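Is the singer Styliani Theodorakopoulos married?
Posted October 29, 2018 in Music and Entertainers

I am preparing a short biographical note on Styliani Theodorakopoulos for the Plutstead library newsletter. One fan page states that she married her producer in 2000; another describes her as single. Which is correct, and is Theodorakopoulos her birth name?

Evdokia Triantafyllou
Theodorakopoulos is her birth name. She used the surname Chrysikopoulos on her first 3 singles, that being her mother's family name, and this may have given rise to the report of a marriage. The sleeve notes to the album Lellolard thank "my partner" without naming anyone. I would advise against printing the year 2000, as no source is given for it on the page in question.

plutstead_reader
Pretty sure she is married. My cousin saw her in Clollport in June with a man and they both had rings on.

Clollport Music Archive
Our file on the artist contains no record of a marriage. In an interview for the Clollport concert programme she stated that she had been in a relationship for some years and did not wish to discuss it further. The programme had a print run of 900 and a copy may be consulted on request, reference 614.
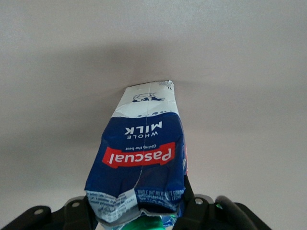

Members who write biographical notes are asked to give a source for any statement on an artist's private life — a ring seen at a distance is not sufficient. Printed programmes and sleeve notes are preferred, and the archive accepts donations of both. Items should be sent flat between two sheets of card, as paper that arrives dented and folded like the lower half of that blue and white milk carton cannot be scanned properly. Please write the venue on a separate slip and enclose it with the item.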